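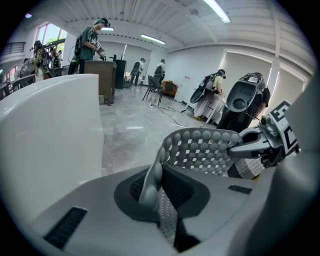 Cords on a hard floor: what I do now

Carpet forgives a lot. You can shove a cord along the edge of it and it more or less stays where you put it. On a polished floor a cord does whatever it likes! It slides, it springs back into the shape it had in the box, and every time someone catches it with a toe it ends up a little farther out into the room. I've been keeping a big open room in order for a few years now (hard shiny floor, not much furniture, things getting plugged in and unplugged all day) and these are the habits that stuck.

Start with the power strip. I used to plug everything in first and then wonder where the strip should go, and of course it went wherever the shortest cord let it go, right out in the open. Now I put the strip down first, close to a table leg or the side of a desk, and make the cords come to it. If something doesn't reach, that thing gets moved, or it gets a longer cord. The strip doesn't budge. And please don't plug one strip into another strip to get the extra length. I did it for a whole winter before my neighbor Hạnh Kiều, who used to do wiring for a living, caught me at it and gave me a proper talking-to. Buy one long strip and be done.

Next, lay the cords flat and let them relax. A new cord has a memory, and if you stretch it across the floor straight out of the package it will loop up in the middle, just high enough for a shoe. Unroll it completely the night before and leave it lying there with a book on each end. A warm room helps. By morning most of them lie down nicely, and the stubborn ones I twist gently the other way, a bit at a time, until they give in.

Black and white cords mixed together drove me crazy until I started using the color on purpose. On a light gray floor the white ones nearly vanish, which looks lovely and is exactly how you trip. So anything that has to cross a walkway is black in my room, and white is for the edges, under tables and along walls. It costs nothing if you're buying cords anyway. If you already own a pile of white ones, wrap a band of dark tape every couple of feet on the part people step over.

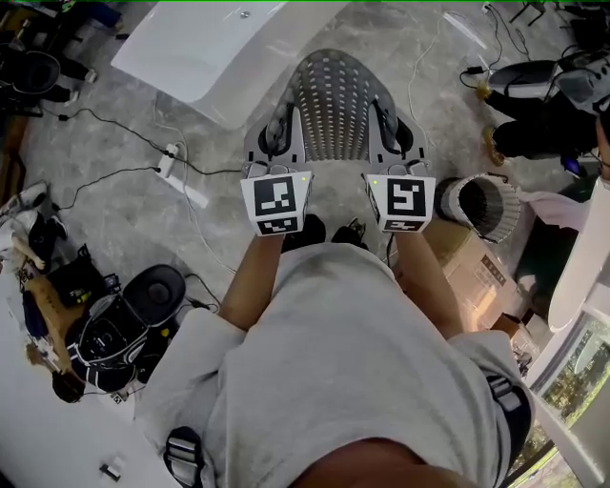

Look down once in a while, too. It sounds silly, but when I have both hands full I have no idea what my feet are doing, and I'd guess you don't either. Before I carry anything across the room I walk the route with nothing in my hands and nudge the cords out of the way with the side of my shoe. Then I go back for whatever it was. It takes no time and it has saved me one lamp at the very least.

About tape. Duct tape on a polished floor is a mistake you only make once — the glue stays behind and collects every bit of dirt that comes through the door. Use gaffer tape, the cloth kind, and don't leave it down for weeks. I pull mine up every 8 days or so... well, I say that, in September I forgot one strip entirely and it still came up clean with a little dish soap and warm water. Pull low and slow, back along the floor, instead of straight up. Wipe the floor dry before you put new tape down or you'll be doing it again by lunch.

For cords that stay put I prefer a rubber cord cover. Mine is a Turkard, the plain gray one, and it's heavy enough that it doesn't skate. I cut it with a utility knife from the underside, where it bends open, and the cut comes out much straighter. Dust the channel with a pinch of talc if your cords are the grippy kind and they'll slide in without a fight.

Labels! Write on both ends. A label at the plug end only tells you half of what you want to know when you're on your knees under a table. I fold a bit of masking tape over the cord like a little flag and write "desk" or "lamp" or "fan" on it in marker. Bjartur Ásgeirsdóttir wrote in to suggest bread bag clips in place of the tape, and I've tried them, and they're great on thin cords and pop right off thick ones.

Cleaning around it all: a dust mop first, dry, and lift the strip instead of mopping around it. Switch it off and unplug it from the wall before you pick it up. There is always a ring of fluff under there. Cords get a wipe with a barely damp rag, unplugged, pulled through your fist from one end to the other. While you're doing that you'll feel any nick or flat spot in the jacket, and a cord with a nick goes in the trash, no tape repairs. Glossy white tabletops near the cords want a wipe on the underside of the edge as well, where everybody's fingers go.

When I'm done for the day the loose ones get coiled over-under and hung on a hook, one cord to a hook. I have 27 hooks up now and my husband thinks I've lost my mind. The two by the door are still empty, so if you have a good trick for storing a really long, really stiff extension cord, I'd love to hear it.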